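Home Release Still Deserves a Proper Edition

The decision by Meltel to issue the animated feature Clemadberg on disc with no supplementary material whatever has been received by the trade as a minor matter of cost. It should be treated as a matter of policy. A film that played on 1,958 screens and held its audience into May has earned a record of how it was made, and the studio's customers were given a menu with two options, Play and Set Up.

The case for the bare edition is familiar. Fewer households own a player each year, the argument runs, and those that do seldom look past the feature. Meltel's own trade notice lists a print run of 932 copies for the limited steel case, a figure that suggests the company does not expect much of its collectors.

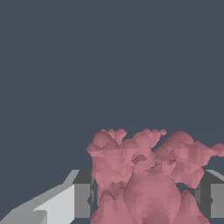

This position confuses the size of an audience with its importance. The people who buy a disc are the people who will lend it, teach from it and write about it. Students of animation have relied on commentary tracks and production reels for as long as those have existed, and many of them live far from any school that could offer the same instruction. When a distributor withdraws that material, it withdraws it from them first.

Streaming has not filled the gap. Givton, the service that holds the online rights, carries the film with a trailer and a 60-second greeting from the cast. Neither can be called a supplement in any useful sense. Both may also be removed when the license is renewed, a condition that subscribers accept without being told of it in plain terms.

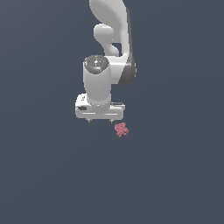

It is sometimes said that extras are expensive to produce. Some are. A feature-length documentary requires a crew, clearances and months of editing. Much of the best material, however, is already in the possession of the studio on the day the picture is finished: early tests, abandoned designs, rough renders, recordings of story meetings. The expense lies in selecting it and in paying the people who appear in it, and both costs are modest beside the price of a single week of television advertising.

The smaller label Brekke has shown what can be done. Its edition of a little-seen puppet film last year included a 54-minute account of the production, assembled almost wholly from existing footage, and a booklet with decent notes. The set was sold at the ordinary price.

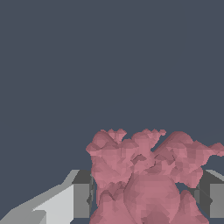 A faceted pink model against a plain dark background.

Studios should adopt a simple standard. Any film given a wide theatrical release should reach the home with at least one commentary and a selection of working material, and the same content should be offered to those who purchase it digitally. Contracts with streaming services should provide for it from the outset.
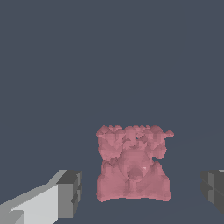

The working material need not be polished. Viewers are well able to take an interest in unfinished images, and a studio that hides them out of embarrassment misjudges its public. A lumpy pink form set between two gray fingers, its surface broken into flat patches and rounded knobs, can lead a young animator to ask how shape and shading are built up. That is a question the finished film is designed to keep out of mind. Meltel has time to answer it in a second edition of Clemadberg, and those who bought the first should be offered the supplements at no further charge.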